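The plate problem
Domestic automation, November

The microwave oven is the least demanding appliance in most kitchens. It has a hinged door, one or two controls and a flat floor inside. A child of eight can run it. For a machine with arms it remains a hard half-minute of work, and the reasons say a good deal about how far household robots have to go.

Consider what taking out a plate involves. The door has to be opened, which means pressing a button or pulling against a catch that releases all at once. The arm then has to follow the arc of the hinge or let go in time. The hand must enter a box only slightly bigger than the thing it contains, close on a thin rim, lift without tipping, and come back out the way it went in. The food on top is not fastened down. At no point is there much room for the elbow.

Factory robots avoid all of this. Parts arrive in a fixture, at a known height, facing the same way. The gripper is cut to suit the part. If a line at Plelurik, which packs ready meals, needs a tray moved from belt to oven, an engineer fixes the position of the tray and the arm repeats one path until the end of the shift. Change the tray and the path has to be taught again.

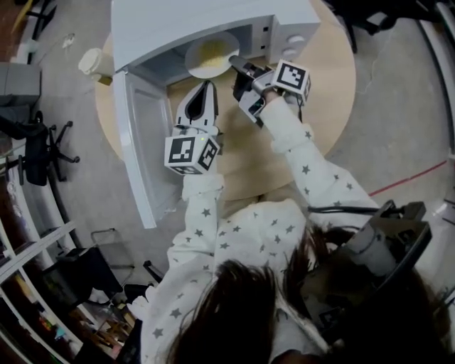 Homes offer no fixtures. The plate may be at the front or the back, and it may be a bowl. Plates and oven walls are often both white and shiny, a poor combination for depth cameras, which rely on texture or on clean reflections. The rim is a few millimetres thick, so a small error in height leaves the lower finger knocking the plate backwards instead of sliding under it.

The method now in favour is to skip the programmed path and learn from people. A person does the chore with a pair of hand-held grippers while cameras record what each gripper saw and where it went. Printed square markers on the tools help to fix their position. A model is then trained on the recordings and asked to produce the same motions on an arm. The person works without fingers, so the recording contains only motions that two jaws can make.

Drotel, a trial run over the past year at a test kitchen in Sadomdale, set out to measure what this buys. The team logged 1,357 attempts at removing a plate or bowl from a microwave, using 2 arms fitted to a fixed stand. The overall success rate was 82 per cent. An attempt counted as a success if the plate reached the table with its contents still on it. Speed was not scored.

The average hides a wide spread. With the door already open and the plate near the front, failures were rare. Most of the losses came from 4 causes: a missed rim, a plate tipped on the way up, a wrist caught on the door frame, and a door that swung back during the reach. The last of these is instructive. A person holds the door with the spare hand without deciding to. The model did so only after demonstrations were added in which the door was held on every attempt.

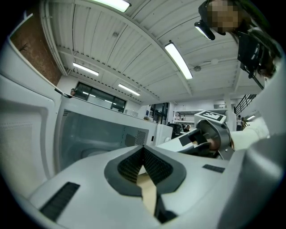 Two grippers at work by an open microwave, one of them carrying a square printed marker.

The bigger question is transfer. When the Drotel arms were moved to a second oven with the hinge on the same side but a deeper cavity, performance dropped and fresh demonstrations were needed. Supporters of the method say this is a matter of volume, and that enough ovens in enough rooms will produce a model that treats a new one as familiar. That may be right. The trial was too small to settle it.

Force is the other gap. Cameras show where a plate is but say little about how firmly it is held. A person feels a plate begin to slip and tightens up well before it moves visibly. Aryee, which makes padded jaws for catering machinery, sells a version with pressure sensing in each finger, but such sensors add cost and wear quickly in contact with heat and grease.

For the shop floor the outlook is better. A canteen can buy identical ovens, identical plates and fit doors that stay open. Under those conditions a two-armed machine could be earning its place on a reheating counter within a few years, with a member of staff nearby to clear the spills. In private kitchens the person will go on fetching the plate.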